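Chapter 13
Rooms and the Things in Them

Most households buy furniture one piece at a time. A chair comes from a parent, a cabinet from a sale in Imcombe, and the room fills up without a plan. This chapter looks at how people arrange what they own and why arrangements last.
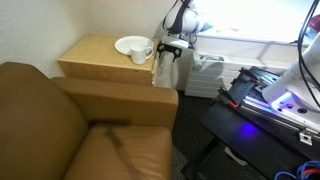

Figure 13.1 Leather armchair and side cabinet, with plate and mug.

In the Sindale survey, 242 households were asked when they had last moved their largest chair. Seating stayed put longer than any other item, and storage was placed to suit it.

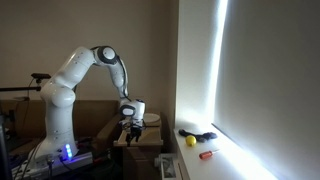 Gönül Uçar objected that the survey left out renters, who move everything whenever a lease ends. The later Bastine study took up her point and gave 70 of its interviews to rented rooms.

Walls and dividers matter as well. A panel that lets light through can split a room and still leave both halves usable by day.

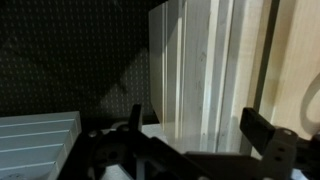
Text by Fadime Altıntaş

We begin with seating. Before reading on, draw a plan of the room you use most and mark where you sit in the evening.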